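How to Wrap Almost Anything for a House Move

Moving house is mostly a matter of putting things inside other things. Most advice on the subject concerns the outer things: which boxes, how many, where to get them for nothing. I want to talk about the middle layer, the stuff between your possessions and the box, where most of the damage and nearly all of the swearing takes place.

I have moved 13 times. I don't recommend it as a hobby, but you do end up with opinions on tape.

What you need

Packing paper, plain, unprinted, and more of it than seems decent. Newspaper will do for the shed, but the ink comes off on white china and you will be washing every plate you own on your first evening in the new place.

Clear stretch film, on a roll with a handle if you can get one. The handle looks like a gimmick until you have done a wardrobe without it.

Bubble wrap, for glass and for pictures. Old towels, blankets and jumpers, which you have to move anyway and may as well put to work.

Tape. Buy brown parcel tape for boxes and a roll of low-tack masking tape for everything else. Two pairs of scissors, because one will be inside a box by lunchtime.

A fat marker pen, and a biro for when the fat marker pen has joined the scissors.

Start with the things you never use

Begin two weeks out, in the room you visit least. The aim is to get your hand in on objects you wouldn't mourn. By the time you reach your grandmother's teapot you want to be good at this, and the fondue set is there to be practised on.

Plates

Lay a stack of paper on the table, put a plate in the middle, and fold two corners over it. Put a second plate on top, fold over two more corners, then a third plate, and roll the lot into a parcel. Three to a parcel is plenty. Stand the parcels on edge in the box, like records. Plates laid flat carry the weight of every plate above them, and the one at the bottom will not thank you.

Scrunch paper into the bottom of the box first, and more on top. Give the closed box a gentle shake. If you can hear your crockery, so will the van.

Glasses and mugs

Stuff the inside first, then wrap the outside, rolling from one corner of the sheet and tucking the ends in as you go. Mugs go on their rims. Wine glasses go in the top layer and want a collar of extra paper round the stem. My friend Sille Thoroddsen wraps hers in socks, one inside and one out, and has yet to lose a glass, though she did once lose the socks until Christmas.

Film, and how not to fight it

Stretch film sticks to itself and to very little else. Everything about using it follows from that. Start by tying the loose end round a leg or a handle, or by trapping it under your first turn. Then walk round the object, keeping the roll low and pulling just hard enough for the film to go tight. Each turn should overlap the last by half its width. Three layers will hold a drawer shut. Ten layers will also hold a drawer shut, and you'll need a bread knife at the other end.

Awkward shapes, such as lamps, exercise bikes or anything with an arm, want padding before film. Put a towel over the part that sticks out, film over the towel, and then anchor the film round the solid bit of the object. Film on its own will stop dust and scratches and very little besides.

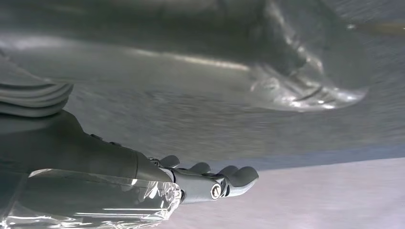
Man-lok Tang

Don't leave film on wood, leather or anything painted for longer than the move itself. It traps damp. I left a sideboard wrapped in a lock-up from March until the summer and unwrapped something with a bloom on it like an old plum. If the piece is going into storage, use a cotton sheet or a moving blanket, and save the film for holding the blanket on.

Drawers and cupboards

Opinion is divided on whether to empty a chest of drawers. Light clothes can stay in if the chest is solid and the stairs are kind. Books, tools and the drawer with all the batteries must come out. Flat-pack furniture should always be emptied, and preferably spoken to softly.

Put screws and fittings in a small bag, write on the bag what they belong to, and tape the bag to the underside of that very thing with the masking tape. Do not put all the bags in one safe place. I have a safe place. It was in the flat before last.

Pictures and mirrors

Run a cross of masking tape over the glass, corner to corner. It won't stop a break but it keeps the pieces together if one happens. Add card over the face, bubble wrap round the whole thing, then tape. Write GLASS on both sides. Carry and store it upright, and never lay it on the bed "just for a minute".

Plants

Paper round the leaves in a loose cone, a plastic bag round the pot, and a box just wide enough to keep it standing. Water two days before, not on the morning. Plants go in last and come out first, and they will sulk for a fortnight whatever you do.

Labelling

Write on the sides of the box, since the top will be under another box. Put the room it is going to, then two or three words on the contents. "Kitchen – pans, big" is a good label. "Misc" is a confession.

Number the boxes if you are the sort of person who keeps lists. Kobe Koster, who helped with my last move, keeps a spreadsheet of his own belongings with 1,221 lines in it. I laughed at this until he found a tin opener in under a minute.

The box that goes with you

Pack this one last and don't let it on the van. Kettle, mugs, tea, toilet roll, phone chargers, a bulb, scissors, a screwdriver, a clean set of sheets and something to eat that needs no cooking. Add any tablets you take and the paperwork for the new place.

Unwrapping

Cut film by sliding the scissors along a gap or a hollow, never across a flat surface. Flatten the paper as you go and stack it, and someone nearby will want it. Check every ball of paper before it goes in the recycling, as this is where teaspoons and egg cups go to live.

Then break down the boxes and put them somewhere dry. You'll tell yourself you won't be needing them again. I keep mine behind the boiler.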